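Checking a pick detector before you let the arms near it

Most tutorials on colour-based picking stop when a box appears round the object on screen. That proves very little. A box on a monitor has no idea where the table is, and plenty of detectors that look superb in a demo video will send a gripper into the tabletop. The steps below are the ones I use before I'll believe a detector, written for a two-arm cell with a fixed camera and the Vodell planner, though most of it carries over.

You will need a working camera calibration, a handful of plain foam cubes, and a logging tool that keeps the raw frame next to the result. I use Rawat for logging. It's ugly and it crashes if the disk is full, but it doesn't throw frames away without telling you.

Step 1. Log before you tune

Record 300 frames with nothing moving. Run the detector over all of them and plot the centre of each cube. If the centres wander when the cubes don't, stop and fix that first. Smoothing the output will make the plot prettier and hide the fault.

Step 2. Distrust the confidence score

The Vodell manual suggests accepting anything over a fixed score. I tried that and got confident detections of a fold in the table covering. Use the score to sort candidates, then reject on size: you know how big a foam cube is, so a "cube" twice that width should never reach the planner.

Step 3. Limit the search to the table

Draw a polygon round the usable surface and ignore everything outside it. Colour detectors love anything bright stacked behind the bench, and no amount of threshold fiddling cures that for long.
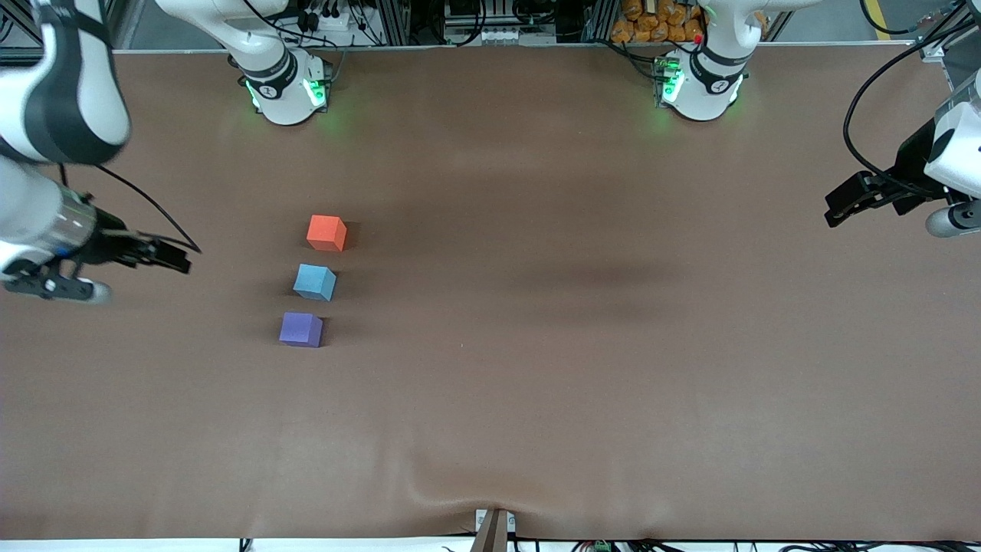
Does a shadow across the table upset a colour detector?
It can, if you threshold on brightness. Work in hue and saturation, keep the brightness limits loose, and test with the arms parked in several poses so the shadows move.

Step 4. Keep the arm names straight

"Left" and "right" belong to the robot. From a camera facing the robot, the right arm is on the left of the picture. Put the names in one config file and have every tool read them from there. Sepehr Golestani lost an afternoon to a swapped pair in the Tistden cell, and the planner reported success throughout, which tells you what its success message is worth.

Step 5. Dry run above the surface

Add a height offset to every pick target and run the full cycle with the grippers open. Watch the grippers, not the screen. If one stops consistently to the same side of its cube, suspect the calibration. If the error changes from run to run, go back to Step 1.

Step 6. Only now look at the planner

Set the timeout to 800 milliseconds and log every plan that fails. The default retries quietly, so a bad target looks like a slow one. Of the 521 plans in my last log, 6 failed, all of them with both arms reaching for the middle. Utis claims its collision checker handles this case. I haven't seen it do so, and I still lock the shared area so that one arm enters at a time.

Save the config alongside the log when you finish. You'll want both the next time somebody moves the camera.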